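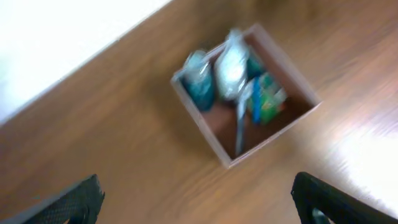

By the Bemcombe Children's Science Desk
Thursday, October 3, 2024

How a Box Holds Things

A box is a container with flat sides and a flat bottom. The box on this page has four thin walls of pale wood and no lid. It is a simple design, and it works by a few rules that can be tested at home.

The parts of a box

The bottom of a box is called the base. The walls are called sides. The top edge of the sides is called the rim. A box without a lid is called an open-topped box.

The base carries the load. Load means the total weight of everything inside. The sides carry very little of the load. Their job is to stop things from sliding or rolling away.

Volume

The space inside a box is called its volume. To find the volume of a box with straight sides, multiply the length by the width, then multiply the answer by the height. Measure on the inside. The walls take up space too, and thick walls leave less room than thin ones.

Two boxes can have the same volume and different shapes. A long flat box is good for pencils and poor for bottles. A square box is easier to turn and to carry, as no side is longer than the others.

Gaps

A box can look full and still contain a lot of air. This happens when the things inside have different shapes. Round things leave gaps at the corners. A bottle or a can standing in a square corner touches both walls, but it does not reach into the corner itself.

Soft bundles behave differently. A bag wrapped in crinkly plastic can be pressed into a gap, and it changes shape to fit. Hard things keep their shape, so the packer has to turn them until they fit. A long package often fits better at a slant. The line from one corner of a square to the opposite corner is called a diagonal, and it is always longer than a side.

Balance

The things in our box are mostly in one half, and part of the reddish-brown floor is bare. On a table this causes no trouble. When a box like that is lifted, the fuller side may be heavier, and the box may tip that way.

Every object has a center of mass. This is the point where its weight balances. If the load is spread out, the center of mass is near the middle of the box. If the load is on one side, the center of mass moves toward that side. Tall things can also lean when there is nothing next to them to hold them up.

Test it yourself

You need a small open box, a ruler, 50 dry beans in a bag, and 2 cans of the same size.

Put both cans against one wall. Slide the ruler under the middle of the box, flat on the table, and watch which side goes down. Now move one can to the opposite wall and try again. The box should be closer to level.

Next, leave the cans where they are and add the bag of beans. Find a place where the bag fills a gap and the box stays level. Draw the box from the top and mark where each thing went.

Words to know

Base - the bottom of a box
Rim - the top edge of the sides
Load - the weight that something carries
Volume - the space inside
Diagonal - a straight line between opposite corners
Center of mass - the point where weight balances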